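How to Clear Out and Refill a Card Wallet

A card wallet fills up slowly, and most of what ends up in it is never used. Set aside 20 minutes and do the whole thing in one go.

Step 1. Empty it completely

Take out every card, receipt and ticket stub. Check behind each sleeve, where thin cards like to stick together. Lay everything face up. 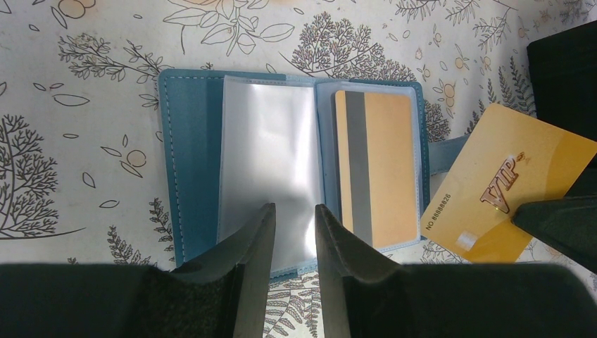
Sort the cards into those you used this month, those you might need, and those that have expired. Store cards can usually go in the second pile. Mine from Cloutier had a balance of 41 points on it, and you need 1000 to get anything.

Step 2. Write down what you keep

Make a list of the card names and the phone number to call if each one is lost. Leave out full card numbers and PINs. Keep the list at home.
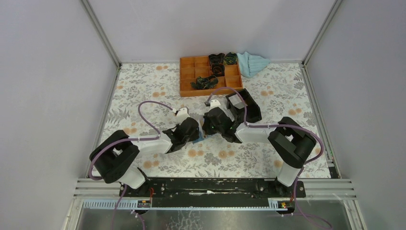
Step 3. Clean the sleeves

Wipe plastic sleeves with a soft cloth, barely damp, and a drop of dish soap. Go over them again with plain water and leave the wallet open until it dries. Do not use a hair dryer. Heat can warp the plastic. 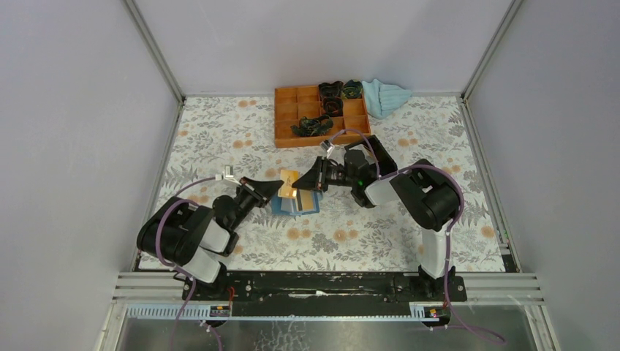 Old sleeves sometimes lift the print off a card. If yours feel tacky after cleaning, replace them.

Step 4. Refill

Put the card you use most in front, one card to a sleeve. Cut expired bank cards through the chip and the stripe before throwing them out.

Written by Thongchai Meesuk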